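Zototeo Community Computer Lending
Progress report to the Mensah Fund, 30th August

Where we are

You asked for a short report this time, having been very polite about the length of the last one. The lending desks at Midness and Plamness are both open. Midness opened when we said it would. Plamness opened 5 weeks later, after a long correspondence with the landlord about who owns a door.

Lending

We have 34 households with a desktop computer at home on a one-year loan. The target was higher, and we could have met it by handing out machines to anyone who walked past. We chose to keep the home visit, which takes an afternoon and usually ends with somebody moving a bookcase to reach an outlet.

Most borrowers want the computer for school portals, job applications and benefit forms. One asked for it strictly to play bridge, and the agreement has no clause against bridge.

Classes

The evening classes at Midness are full. The ones at Plamness are not, in spite of a leaflet we were proud of. It gave the wrong entrance. The new leaflet has the right entrance and a smaller logo, and signups have picked up a little.

Money

Spending is under budget on travel and over on printing (see leaflets). We would like to move the travel balance across to cover it. Memory and storage cost more than our estimate allowed, and the October order will be smaller as a result.

Equipment

Donated machines arrive in every condition, including full of cat hair. Each tower is opened and checked before it goes on the lending list, and its old drive is wiped or destroyed. Of the last batch, 4 were fit only for parts.

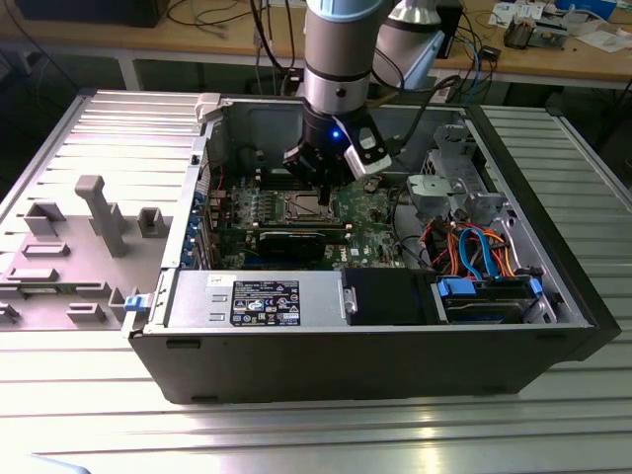
Next quarter

We plan to add 2 drop-in sessions at Plamness, finish the borrower survey and replace the loan agreement with one that fits on a single page. The landlord has also raised the matter of a window. We will keep you informed.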